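LERKHOLM STUDENTS TAKE SMALL-OBJECT SORTING TO HOLTINANO FINAL

Lerkholm, 2022-05-07

The robotics club at Lerkholm Technical School has qualified for the student final of the Holtinano Challenge in November, the club announced today. It is the school's first entry in the household sorting class.

Teams in the class record people doing everyday tidying with hand-held grippers, then use the recordings to train a robot arm. The Lerkholm team, entered under the name Hedotora, submitted 649 recordings made in members' homes. Judges accepted 486 of them.

"We chose jewelry because it tangles," said team captain Thilini Navaratnam. "Chains are the worst part. A bangle you can get hold of -- a thin chain goes wherever it likes."
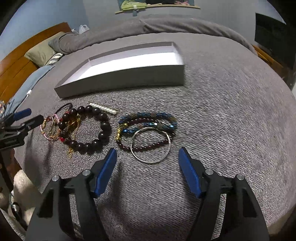
Club adviser Lefteris Sarantis said the next job is teaching the arm to separate pieces that overlap. Debashish Majumder and Elli Pesonen are writing the training code and will travel with the team.

The club meets after school in Room 2 and is open to students in all grades. Questions about joining or sponsorship can be sent to Ruwan Howlader at the school office, extension 3404.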